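Hands for hire

Platov has leased packing machines to small manufacturers for years. Since January it has offered something lighter: a two-armed bench cell called the Sketton, rented by the month, delivered on a trolley and taught on site by one of the firm's own people.

The rent is 500 euros a month for the arms and 9 euros for each hour of teaching. Customers pay a deposit of 3000 euros, returned at the end of the lease. There is no charge for software updates, though Platov will not promise how often they come.

Bogumił Głowacki runs the packing room at Śliwiński, an optical supplier in Namholm, and has had a Sketton on trial this spring. His staff case spectacles by hand, and orders are often too mixed for a fixed line. "We change frames every week," he says. "I didn't want to buy a machine for a job that might be gone by summer."

Teaching a new task means guiding the arms through it again and again. Solomiia Skoryk, who set up the Namholm cell, asks customers to allow for 1000 repeats before they judge the results. That is a lot of bench time, and the brochure is vague about it.

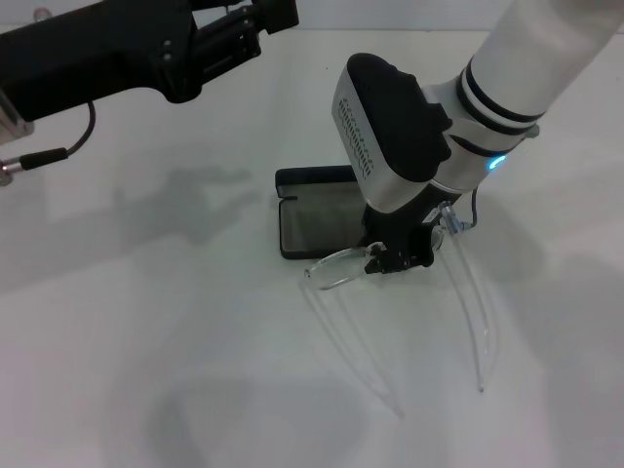

Spectacles are an awkward choice for a trial. They are light, they have thin parts that stick out, and the grip has to leave room for the case. Clear frames add another problem: over a white tabletop, the lenses and temples are little more than bright edges, and the arm has to hold them by the front with two short fingers. A black case is much easier to find. Skoryk would rather start with dark frames and move on to clear ones later — Głowacki wanted both from the first day.

Platov takes bookings for single-month trials, with teaching charged at the usual rate. Śliwiński has kept its cell for another term.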